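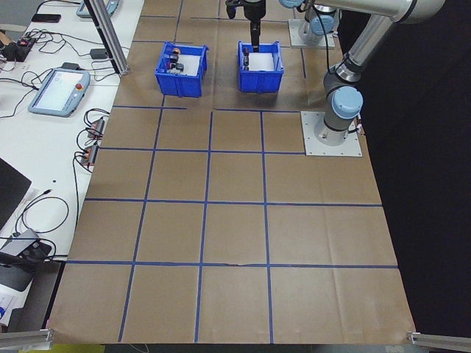
## Pasar el verano sin pelearse con el aire acondicionado

En mi casa el mando del aire ha causado más discusiones que la herencia de la tía. Después de 13 veranos en un ático he llegado a unas cuantas conclusiones, casi todas tarde y con la factura en la mano.

**Poner 18 grados no enfría más deprisa.** El aparato trabaja a lo que da hasta llegar a la temperatura pedida, y luego sigue, tan contento, a costa de usted. Pruebe con 26 y un ventilador de techo a velocidad baja. Si al tercer día sigue sudando en el sofá, baje un grado.

**Limpie los filtros.** Cada 2 semanas en plena temporada, más a menudo si tiene perro. Agua tibia, una gota de jabón y a secar a la sombra. Mi cuñado Nikau Hinds sostuvo durante años que su equipo «no llevaba filtro». Lo llevaba, y parecía un jersey.

**Persianas abajo antes de que pegue el sol.** A las once de la mañana ya es tarde en una fachada este. En la oeste hay margen hasta después de comer, salvo que se quede dormido, cosa que en julio ocurre.

**Ventile de madrugada.** Abra dos ventanas enfrentadas durante 15 minutos, o toda la noche si los mosquitos de su barrio son gente razonable.

**El horno, en octubre.** Un asado calienta la cocina durante horas y el aire acondicionado se encarga de pagarlo. Ensalada, gazpacho, lo que sea que salga de la nevera.

**Selle las rendijas.** Un burlete en la puerta de la terraza cuesta poco y se coloca en un rato. Limpie antes el marco con alcohol; yo me lo salté y lo tuve que pegar otra vez en agosto.

**No compre de más.** Para un dormitorio pequeño, 3000 frigorías suelen sobrar. Un equipo demasiado grande arranca y para sin descanso, y deja la habitación fría y pegajosa.

El temporizador, por cierto, viene en casi todos los mandos. Suele ser el botón con el relojito.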